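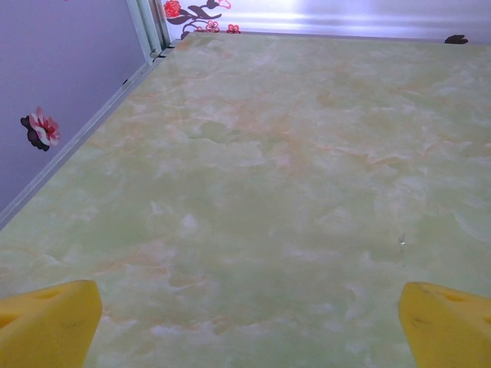 Cleaning a marble-pattern tabletop with metal edge trim

A glossy top with a busy pattern hides crumbs and dried spills well, so go by touch as much as by sight. The steps below take up to 20 minutes.

1. Clear the top and brush off loose dirt with a dry cloth. Work from the back toward you.

2. Mix a small squirt of dish soap into a bowl of warm water. Skip scouring powder and steel wool. Both will dull the shine.

3. Wipe in long, overlapping passes with a soft cloth that is damp but not dripping. Turn the cloth often.

4. Run a soft toothbrush along the raised lip of the trim. Grease collects where the metal meets the top.

5. For sticky spots, lay a warm, damp cloth over them for two minutes, then wipe again.

6. Rinse with plain water and a second cloth.

7. Dry everything, trim included. Look across the surface from a low angle and buff out any streaks.

Dry the joint at the wall last, using a folded corner of the towel.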